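December 23, 2020

Workshop notes, finishes bench. Carrying on from the October pages, which stop halfway down because I ran out of patience with the wax samples.

Chun-yin Lo wants a decision on the white paint before the Prindside order goes out. I still don't think we have grounds for one. The supplier's leaflet for Nendano says it is "touch dry in an hour, fully cured overnight". I have never met a water-based white that was fully cured overnight, and I don't expect to meet one in an unheated shed at this time of year. Cured to whom? A thumbnail goes straight into it the next morning on the beech offcuts. On the pine it is a bit better, but pine is softer underneath so I'm not sure what I'm measuring there.

What was done: offcuts of beech and pine, sanded with the grain, wiped down, one coat of shellac primer on half of them, then three coats of Nendano. Same again with the old Lockyer stuff that we have been using for years and that everybody complains about. Left on the rack by the door, which is the worst place for it, but customers' houses have doors too.

Ring test: wet mug left standing on the board overnight. Nendano marked on every unprimed piece. The rings faded over the following days and Chun-yin takes that as a pass. I don't. A customer who sees a ring in the morning won't wait to find out if it goes. Lockyer marked less, though it was already yellower before we began, so a faint ring might be harder to see on it. Should have put a dark liquid on as well. Do tea next time, no milk.

Yellowing: can't say anything yet. The leaflet claims 2000 hours under a lamp with no visible change. Under what lamp, at what distance, looked at by whom? I wrote to ask and got the same leaflet back. Pine knots under Nendano without primer have begun to show through. With primer, nothing so far, but "so far" isn't long.

There is also the argument about whether pedestal tables are worth painting in this stuff at all. The top is easy, any fool can get a flat surface decent with a good roller. The turned parts are where the time goes. Paint collects in the coves and runs off the beads, and every run has to be cut back by hand once it is hard enough, see above for how long that takes. Chun-yin reckons thinning the second coat cures this. I tried it on one column and got fewer runs and worse cover, so a fourth coat was needed and nothing was saved.

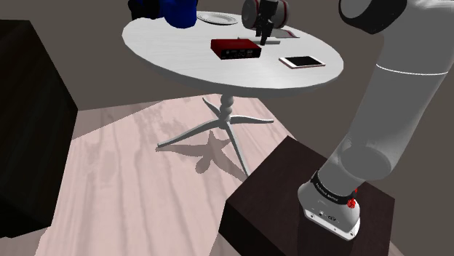 White pedestal table, turned column and curved legs. Rendering.

On the question of spraying. The man from Zetudport came in with figures for hiring a small booth and said we would halve our finishing time. His sums leave out masking, cleaning the gun, and the drive there and back. I put those in and the saving shrank to something I wouldn't bet a tin of filler on. It may still be worth doing for a big batch. We don't have a big batch. He was very pleasant about it and left a calendar.

Sanding between coats: used 240 on everything as per the leaflet. It clogged within a few strokes on Nendano even after a night on the rack, which again makes me doubt the cure time. Lockyer powders off nicely. If I had to pick on that alone it would be Lockyer and no discussion.

Humidity: the gauge on the wall says 60 and has said 60 since the autumn. I tapped it. Still 60. I wouldn't trust it to tell me if the roof was off. Need a second one to compare, and not the same make. Until then all remarks about damp in this book should be read as guesses, including mine.

Heater: tried leaving it on low near the rack for the last coat. The piece nearest dried harder, or seemed to. Only did one so I'm not counting it. Also a fine crazing on the end grain of the same piece, could be the heat, could be that I sanded it badly. Repeat properly.

Cost: Nendano is dearer per tin and covers less than stated. I make it around 4 square metres short per tin on bare wood. Chun-yin says bare wood isn't a fair test. It is what we paint.

Where that leaves the Prindside order: shellac primer on everything, Lockyer on the turned parts, and I would sooner put Lockyer on the tops too, but Chun-yin dislikes the tint and the customer did ask for a clean white. Possible compromise is Nendano on tops with a clear coat over. That introduces a third product and a third leaflet. Test boards for it are cut and primed, first coat tomorrow if the shed is above freezing.

To do:
Tea rings, both paints, primed and unprimed
New humidity gauge
Thumbnail test again after the holidays, same boards, same thumb
Find out who took the good tack cloths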